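Jan 7, 2021

Typing this fast before the bus, hands still ache. Whole day on the trash task, me driving the arm and Femi Oyewole saving the good ones and binning the bad ones (ha). We call it the Fikeo set, no idea why, Obed Ofori named it before I started and it stuck.

Plan was paper into the little bin and nothing else. Plan got bigger by 10am.

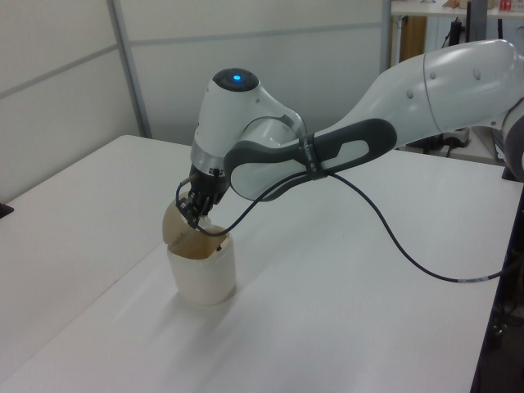
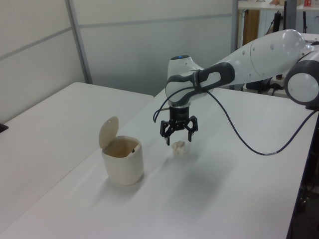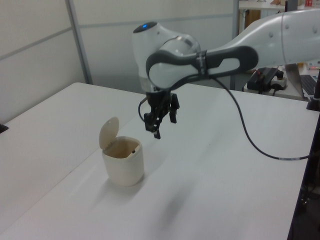 The Cividberg table, little bin in all three, crumpled paper in the second.

Morning was hand guiding. Grab the arm, walk it through, press save. Feels natural for the first few and then your shoulder starts complaining. Also I keep pushing from the wrong place. If I hold it up near the wrist the path comes out smooth, if I hold lower it gets a wobble and the wobble goes into the recording and then the robot learns my wobble. Femi showed me a plot of it. Looked like my handwriting.

After lunch switched to the remote. Better for my back, worse for everything else. Depth is the problem. I think I'm over the paper and I'm a thumb's width behind it. Close the fingers, nothing. Open, nudge, close, nothing. Obed Abugri came by and watched two of those without saying a word, then said "lower" and went away. He was right, I was stopping too high every time. I'm scared of hitting the table is what it is.

Count at end of day: 23 saved, 17 thrown out. Shu-fen Su wants 802 for the first training run. So. You do the math, I'm not going to.

Reasons for the thrown out ones, copying from my sheet so I have them somewhere:
- dropped paper short of the bin, most of them
- bumped the bin and it slid
- paused too long (me thinking)
- forgot to press start. Did it perfectly. No recording. Twice!!
- paper rolled when I touched it and I chased it

The pausing one bothers me. Femi says if I stop and think in the middle then the robot will stop in the same spot later on, and it doesn't have anything to think about, it just sits there. Ebenezer had that with the Birley drawers back in March, arm would go up to the handle and hover. Took him ages to work out it was his own hesitating. So the new rule is decide the whole move before pressing start, then go, and if it goes wrong let it go wrong and throw it out. Don't rescue. Except Shu-fen says we do want some rescues, on purpose, so it knows what to do when it misses. But in a seperate folder. Need to ask her how many and what counts. Does a second try at the grasp count? Or only if the paper moved?

Tried wadding the paper tighter. Much easier to pick up, but then it's a different object from the loose ones and Femi wants a mix. Fine. Tomorrow make a pile of both kinds before starting instead of crumpling a new one every time like I did today.

Also the bin. We never agreed if it stays put or moves between takes. I moved it a bit, then stopped moving it because I was tired, so the last lot is probably all one spot. Didn't tell anyone yet. Will tell Shu-fen in the morning, better than her finding it.

Cable was in my head all day too. Every time I swing right I'm watching it and not the fingers. Ebenezer Eshun says leave it with more slack and stop looking at it. Easy for him.

Good bit: number 20 or 21, can't remember which, came out so clean. Down, close, up, over, let go, straight in. Didn't even breathe. Femi played it back on the arm with the paper put back where it had been and it did it again by itself, same little tilt I do before letting go. Strange to see. I didn't know I did a tilt.

Then he moved the paper over by a hand and played it again and it grabbed air, very confidently. Well yes. It's only a replay, not trained yet. Still felt like a comment on me.

Atinga people are calling tomorrow about the longer job, the 2656 takes one, several objects. Not thinking about that tonight.

To do
- tell S. about the bin position
- tape marks on table, ask Obed O. where the tape went
- rescue folder, ask what counts
- bring the wrist brace
- lower!! go lower

Bus in four minutes, no dinner in the house, eggs I guess.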